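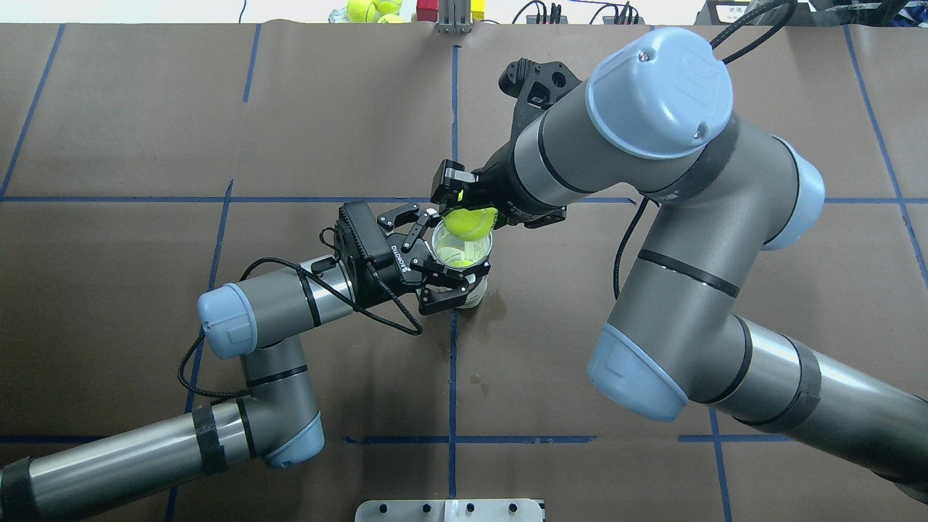
Change of direction is the ability to brake, turn and speed up again along a path the athlete already knows. Agility adds a signal to which the athlete must respond. The two are often tested together and should be recorded apart. Both need a marked surface. Dark blue tape on brown paper, laid as in Fig. 1, shows the usual faults of hand marking: the lines are slightly irregular and some run at a slant. On a hall floor, a slanted line alters the length of the run from one lane to the next, and times from the lanes can't then be compared.

1. Marking out

Measure both diagonals of the outer rectangle before laying any inner line. Lay the centre line next and work outwards. Tape edges count as part of the cell they enclose. The Fuston hall has a sprung floor and the Favham hall does not; do not pool results from the two.
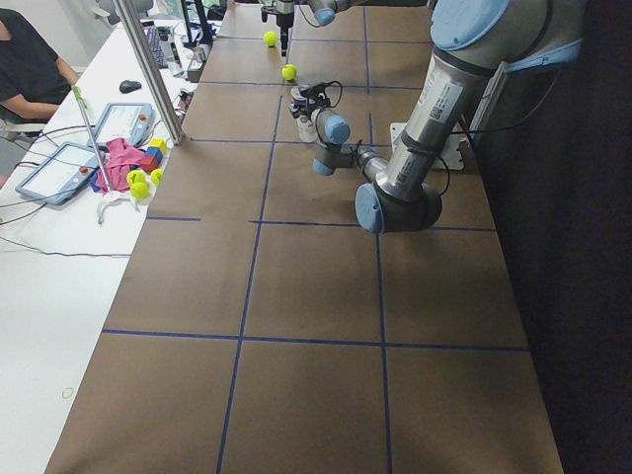 Fig. 2. Grid in dark blue tape, two main columns either side of a centre line.

2. Planned drills

Each athlete completes a warm-up of 10 minutes, then the Sárközi shuttle in both directions. Rest between efforts is 60 seconds, standing or walking. A foot placed outside the cell voids the effort, which is repeated at the end of the set. Record left and right turns in separate columns. A difference between sides is common in players of racket sports and is read against the athlete's own March values.

3. Reactive drills

The coach holds a ball at shoulder height and lets go without warning. The athlete starts from a split stance and must reach it before the second bounce. Increase the starting distance only when most catches are clean. Old balls bounce lower and make the drill harder, so use one batch for a whole test block. Stop when quality drops, usually after some 30 drops.

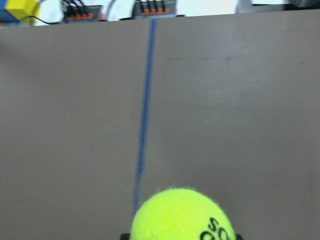

Fig. 3. Tennis ball, yellow-green felt, with part of the printed lettering.

4. Recording

Enter times on the Matex sheet to two decimal places. Do not round to the nearest tenth. Report the median of valid efforts and state how many were voided. Norms published before 2000 were mostly hand-timed and are not to be used with gate times.

Reading for next session: section 5, braking forces and shoe grip. Bring indoor shoes.

Handout revised 5 August 2023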